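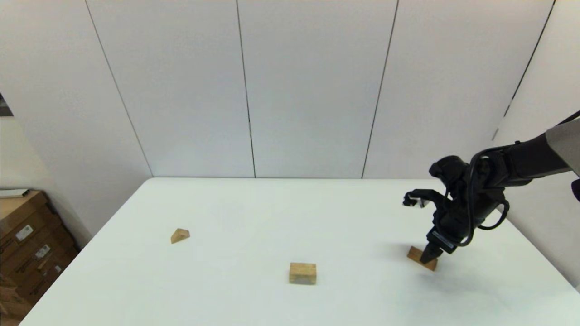

A comment in the margin of our interim report said that the robot seemed to spend more time being adjusted than being used, and asked whether this was the project. By the second half of the semester we had decided that yes, it was.

Keeping a Small Pick-and-Place Cell Running
Final report, Applied Automation project course
Stollbridge College, Lozano Building

1. What we were asked to do

The cell was handed over to us in working order, in the sense that it turned on. It consists of a Rumel arm with a fingered gripper, a camera mount at the wrist, a white table, and a set of small wooden blocks in different shapes. The Dremis controller sits under the bench next door and can be heard from the hallway.

The assignment was to get the cell to pick a block, move it to a new spot on the table, and set it down again, 2000 times, with a written maintenance procedure that the next group could follow without calling us. We were not graded on speed. This was announced at the first meeting and we have held on to it ever since.

2. Condition at handover

The previous group left a folder. The folder contained a wiring diagram for a different arm, a parts receipt, and a page titled "Known issues" that was blank. We took this as good news for longer than we should have.

Our first check found the following:

The screws holding the gripper to the wrist flange could be turned by hand.
The camera mount had been fastened with one long screw and one short one, and the short one was barely in the thread.
The home position stored in the Dremis controller was off by 6 mm at the fingertips, always toward the operator.
The emergency stop worked. We tested it first and we recommend the habit.

The loose flange screws explained a good part of the home position error, but we didn't know that yet, so we re-homed the arm first and tightened the screws second. Then we re-homed it again. The order of operations in Section 6 is the result of doing it in every other order.

3. Cables

If this report has a villain, it is the cable bundle at the wrist.

The gripper and camera cables run along the outside of the arm and loop around the wrist joint. The loops have to be there. The wrist turns, and a cable with no slack will unplug itself, which ours did on the first afternoon in the middle of what had been our best run. A cable with too much slack, on the other hand, swings. It swings into the camera, and it swings into the arm itself, and on one occasion it hooked over the corner of a block and dragged it off the table with what looked like real purpose.

We tried zip ties, pulled tight. They held beautifully and put a sharp bend in the camera cable, after which the picture dropped out whenever the wrist rotated past a certain angle. The camera cable was replaced out of our budget. The zip ties were put back in the drawer they came from.

What worked was hook-and-loop strap, loosely wrapped, with the fixed points on either side of the wrist joint and nothing tied at the joint itself. We settled on 150 mm of free cable between the two straps, measured with the wrist in its middle position. Less than that pulled at the plug at full rotation. More than that brought back the swinging. We marked both strap positions on the arm with a paint pen so that anyone who takes the straps off can put them back without reinventing the semester.

It still doesn't look tidy. Visitors to the lab keep offering to tidy it. Please don't let them.

4. Gripper and fingers

The Rumel gripper closes until it meets resistance or reaches a set width, depending on a parameter whose default value is "either." We changed it to resistance only. With the default, the fingers sometimes reached the set width just short of the block, reported success, and lifted a handful of air to the correct location, where they put it down with great care. The log for that day shows a perfect score.

Finger pads wear. We cleaned them with a lint-free cloth and isopropyl alcohol at the start of each session, and the difference was easy to see on the rectangular blocks, which stopped sliding during the lift. The triangular block is another matter. Its sloped face gives the fingers very little to hold when it is lying on its side, and the grip depends a lot on how the block happens to be turned. We wrote a separate approach for it, in which the gripper lines up with the two flat parallel sides and ignores the slope. When the block is turned so that the arm can't get at those sides without going past its joint limit, the program stops and asks for help. One of us would then reach in, after pressing pause, and turn the block. We considered calling this a collaborative workflow.

5. Table height and lighting

The table is not attached to the arm's base. It is a good plain table, flat and matte, and the finish is kind to the camera, but it stands on its own feet, and anybody who leans on it while looking at the arm will move it. People lean on it a lot. It has the height of a thing one leans on.

A table that has shifted sideways is a small problem. A table that has gone up or down on one corner is a bigger one, because the fingertips then arrive either above the block or in the tabletop. We had one contact with the tabletop. It was slow, the controller faulted the way it is supposed to, and there is a mark that we have reported.

After that we put tape on the floor at each foot and added a touch-off step. The arm goes down slowly over a bare patch of table until it senses contact, records the height, and does the same near the opposite corner. If the two readings disagree by more than the limit in the program, it refuses to start. We have cursed this step regularly and have not removed it.

The white table and white walls gave us an even background, and most of the time finding a wooden block against them was easy. What fooled the camera was the arm's own shadow. It falls across the table next to the block during the approach, and with our first threshold setting the software counted shadow and block as a single, larger, much more interesting object. The arm then went for the middle of it. We fixed this by locating the block before the arm moves in and not updating the position during the last part of the descent. A better group might have fixed the lighting. The lights belong to the building.

6. Procedure for the next group

Start of session:

Press the emergency stop, confirm that the arm is dead, release it.
Check the flange screws with the torque driver. If one has moved, tighten all of them and re-home.
Look at both strap marks on the arm. The straps should be on them.
Turn the wrist slowly through its full range by jog control and watch the cables the entire time.
Clean the finger pads.
Check the table feet against the floor tape.
Run the touch-off.
Run one pick with a rectangular block at low speed before anything else.

End of session:

Open the gripper. Leaving it closed overnight on a block saves no time and has dented a block.
Park the arm, then power off the Dremis controller. Powering off first leaves the arm wherever it was, and it will be in your way.
Write down what you changed, including the things you changed back.

7. Results

The full run was split over several sessions. The cell reached the 2000 cycles required, and the log records 193 stops. A large share of these were the triangular block asking to be turned. Others were touch-off refusals after somebody had leaned on the table, and we think it fair to say that those were the machine being right.

The stops were not spread evenly. They came in clumps, usually at the beginning of a session where a step of the procedure had been skipped to save time. We know this from the log and also from having been the ones who skipped it. On the last Wednesday, with every step done in order and with the door closed, the cell ran through the entire afternoon with only block-turning stops, and we sat there watching it with nothing to do and found it surprisingly dull.

8. Open points

The camera mount still uses the mismatched screws. The correct ones are on order through Lozano front office. Until they arrive, the short one is held with thread-locking compound and should be checked by hand.

We never found out why the controller fan changes pitch after lunch.

The triangular block would be easier to pick with wider finger pads. We drew a set, and the file is in the folder, together with the wiring diagram for the different arm, which we didn't feel entitled to throw away.

The "Known issues" page is now filled in on both sides.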